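Home Features Care and Repair Back Issues Subscribe

The Weight on the Chest
Laundry and textiles - July
By the Ellgate textiles desk

A plain white T-shirt is among the easiest garments to wash and fold. Put raised lettering across the front and it becomes a composite: a thin, flexible panel with a thick, stiff panel attached to part of it. The two materials shrink at different rates, dry at different speeds and bend at different radii. Most damage to lettered shirts comes from treating them as one material.

Chenille lettering is the extreme case. Loops of yarn are worked into a dense pile, usually over a felt backing, and the felt is left proud of the letter as a border. The assembly is then stitched to the shirt along that border. On a letterman jacket, the wool body carries the load without complaint. On a light cotton knit, the body fabric does the yielding, and it yields at the stitch line.

Pandey, the finishing shop in Vindside, takes in lettered garments from schools and clubs and handled 1387 of them in the last season. Its work log sorts faults into puckering, border lift, dye transfer and pile crush. Puckering leads by a wide margin, with 936 entries. Border lift is far less common but costs more to correct, as the old stitching has to come out before the new line goes in.

Washing

Turn the shirt inside out and use cold water on a gentle cycle. A red border next to white cotton is the combination most likely to show dye transfer, and the first wash should be done alone. Enzyme detergent is acceptable on cotton; check the patch maker's label if the pile may be wool. Do not soak. Felt holds water longer than the knit around it, and a long soak keeps dye in contact with the shirt.

Spin speed matters less than loading. A half-empty drum lets the patch fold on itself and strike the wall. Pandey pairs each lettered shirt with two or three plain ones of similar weight.

Drying

Dry flat, patch up. A hanger puts the full wet weight of the lettering on the shoulder seams and draws the neckline down. Tumble drying shrinks the knit while the felt stays close to its original size - this is the main source of puckering, and pressing will reduce it only in part.

Handling and folding

Lift by the shoulders or the side seams. Spread the body first, smooth outward from the patch, and let the lettering set the fold positions. No crease should cross a letter. If the patch is too wide for a standard thirds fold, fold the sides in only as far as the border and accept a wider packet. 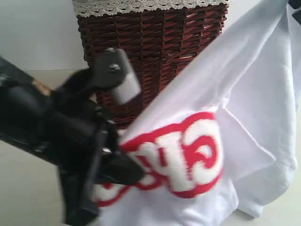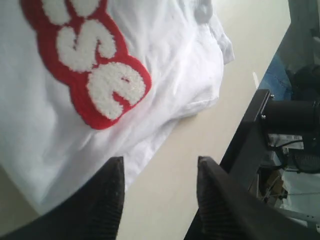 Pile that has been crushed in storage will usually recover with steam held clear of the surface, followed by a soft brush worked in one direction. Direct contact with the iron flattens the loops. For the knit, press from the inside over a folded towel, which gives the pile somewhere to sink.

Stacks should be kept low. The Pleltia storage unit uses shallow drawers holding four shirts each, with tissue between a colored border and the next white panel. It has 200 drawers and no hanging rail.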